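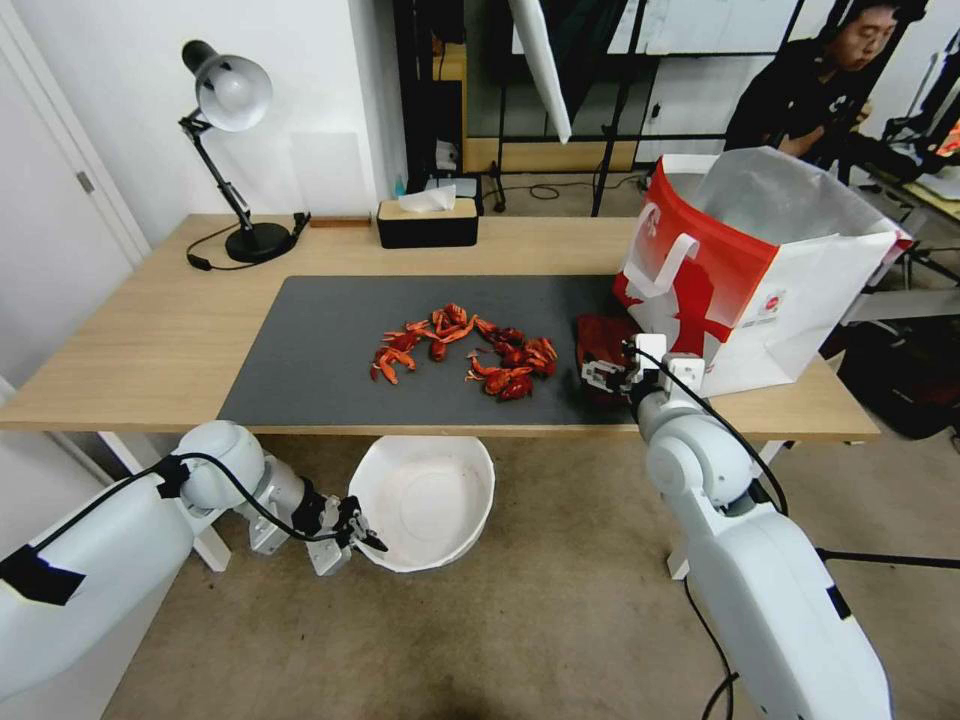 Crayfish night is ON and I've been looking forward to this since November! My friend Aušra Grigaitė got me hooked on eating them cold with dill and a ridiculous amount of butter on the side, and I've hosted one of these every summer since. The whole evening is hands, bread, noise and a pile in the middle of the table. I love that color so much, bright orange-red and then those darker maroon shells, and against a charcoal mat it really glows. If you've only ever served them on a white plate, try something dark under them once.

Okay, since a few of you asked last year, I'm going to put my whole setup in one thread this time. Grab a drink.

First thing, the mat. I will never do shellfish on bare wood again. Crayfish juice gets into everything and a light table remembers it for weeks (ask me about my old one). A big dark mat wipes down in a minute and you can carry it straight to the sink.

Second, cloths. Real ones, in a dark red or a brown. Paper towels fall apart on the claws and then you're picking bits of paper off your dinner. I keep one on the table and a stack in the kitchen, and they all go in one hot wash the next morning.

Third, a bag standing open and within reach. Shells pile up so much faster than you think! I like a big shopping bag with a plastic liner in it because it stands up by itself and you just lift the liner out at the end. Tie it twice and take it out the same night. Please trust me on the same night part.

Budget talk: I spent 829 on food for this last year – way too much, I bought three kinds of cheese and a cake. This year I wrote a list and stuck to it and came in at 177. Crayfish, bread, potatoes, lemons, dill. That's a party. 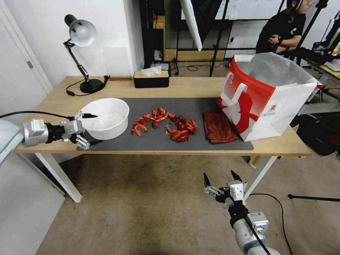

Crayfish in the middle, white powder in the bowl, bag at the ready.

Somebody is going to ask about frying, so! My favorite thing to do with extra tails is peel them, pat them really dry, toss them in potato starch and give them a quick fry. Flour works too but starch gets you a lighter crunch. Go easy on the salt, they've already had plenty in the boil.

A bowl with high sides is what you want for tossing. I used a dinner plate the first time and had starch in my socks. Deep bowl, a few tails at a time, shake off the extra before they go in the oil.

Also, light! Bring a desk lamp to the table. I know it sounds like homework but you can point it right at what you're peeling and you'll find the vein on the first try. Candles are pretty and useless for this.

And tissues nearby, for the people who put too much hot sauce on theirs and then touch their face. Every year. Sheldon Fraser, I love you, please wash your hands first.

For music I've got a playlist called Tikoleo that is 13 songs long and by the second hour everybody knows the words. I'm taking suggestions if you have something cheerful that can handle people singing with their mouths full.

Save the shells if you have the freezer space. Rinse them, bag them, and next weekend simmer them with an onion, a carrot and a spoon of tomato paste. You get the most gorgeous stock – I make a chowder with mine and it tastes like a vacation.

If you're doing one of these soon, show me your table! And tell me what you dip in, I'm stuck on dill butter and ready to be talked into something new.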